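Hand-held gripper build, inspection before shared use
Zeltley workshop, main floor
April 19, 2023
Inspected by: Melina Tsoukalas
Comments by: Chrysoula Economou (build owner), marked CE

Applies to the second gripper only. The first one was signed off in February and is not covered. Marks used: OK, FIX (do before next use), NOTE (no action needed now), N/A.

## 1. Body and housing

- [x] Printed shell free of cracks at the screw bosses. **OK**
- [x] No sharp edges where the hand rests. **OK.** One ridge from support material under the grip, sanded during the check.
- [ ] All shell screws present and seated. **FIX.** One on the underside turns without tightening. The insert has pulled out of the plastic.
 - CE: Will melt in a longer insert. I have a bag of them in the Madar drawer, second from the top.
- [x] Camera mount does not move under thumb pressure. **OK**

## 2. Fingers

- [x] Both fingers fixed to their carriers, no play at the root. **OK**
- [x] Inner mesh surface free of tears. **OK.** Slight whitening at one tip. Recheck after the next long session.
- [x] Fingers meet evenly when closed. **OK** after adjustment. They were meeting at the tips first.
- [ ] Spare pair printed and labelled. **FIX.** Printed, not labelled. The spares are from the softer filament and must not be mixed with the fitted pair.
 - CE: Labels done. S for soft, on the base.

## 3. Trigger and travel

- [x] Trigger returns by itself from fully closed. **OK.** Worked 38 times in a row without sticking.
- [x] Opening at rest within limits. **OK.** 29 mm more than the narrow setting, as drawn.
- [ ] Pinch point behind the carriers guarded. **FIX.** A little finger can still reach the slide when the trigger is released. This is the only item I would call a hazard.
 - CE: Agreed. A short skirt on the left side will close it. The right side is already covered by the body.

## 4. Weight and handling

Complete unit weighed at 1170 g with the cable unplugged. That is acceptable for short runs. Anyone using it for longer should rest the arm between runs, and the wrist strap goes on before the unit is lifted from the bench.

- [x] Strap anchor holds a steady pull. **OK**
- [x] Unit can be put down flat without loading the fingers. **OK**
- [ ] Cable strain relief fitted. **FIX.** There is a cable tie doing the job at present. Replace with the clamp.

## 5. Floor check, unit in hand

Carried out with the gripper held at working height and pointed across the main floor towards the two cloth-covered tables. Other members were on the floor at the time and carried on with their own work. 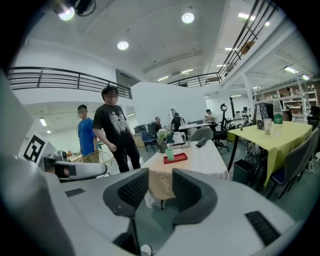
*Section 5: gripper in hand, white and yellow tables ahead, coiled cables on the floor to the right.*

- [ ] Floor clear of cables along the walking line. **FIX.** The white coils by the yellow table need to go against the wall or up on a hook. A person watching the fingers is not watching the floor.
- [ ] Drinks off the work tables. **FIX.** Water bottle and plastic cup on the yellow table. A closed bottle may stay on the floor by the wall, an open cup may not.
 - CE: The cup on the white table is a test object. Please leave that one.
 - MT: Noted. Put test objects on the list so that they can be told apart.
- [ ] Glass and breakable items away from the grasp area. **FIX.** Move the vase of flowers off the white table.
- [x] Table cloths do not reach the floor on the working side. **OK.** Keep the hem clear of the fingers when picking near the table edge. The mesh could catch a loose thread.
- [ ] Fan moved back from the working area. **NOTE.** The wire guard is in place. Keep the gripper cable on the other side of the room from it.
- [x] Marker panel flat and unmarked. **OK.** Clean with a dry cloth only.
- [x] People on the floor told that a test is running. **OK**

## 6. Electrical

- [x] Supply fused. **OK**
- [x] Connector keyed so that it cannot be fitted the wrong way round. **OK**
- [ ] Cable marked with owner and date. **N/A** until the new clamp is fitted.
- [x] Housing temperature after a run of 24 minutes. **OK.** Warm to the hand, no smell.

## 7. Result

Not released for shared use. Chrysoula may continue to use it herself with the strap on and the left hand kept clear of the slide. Items in sections 1, 3 and 4 to be closed first, then sections 3 and 5 repeated in full. The rest can be signed off from the bench.

CE: Skirt drawn and queued on the Rallis printer. Clamp is on order from Zurkmont. I will move the cables and the vase myself.

Signed: M. Tsoukalas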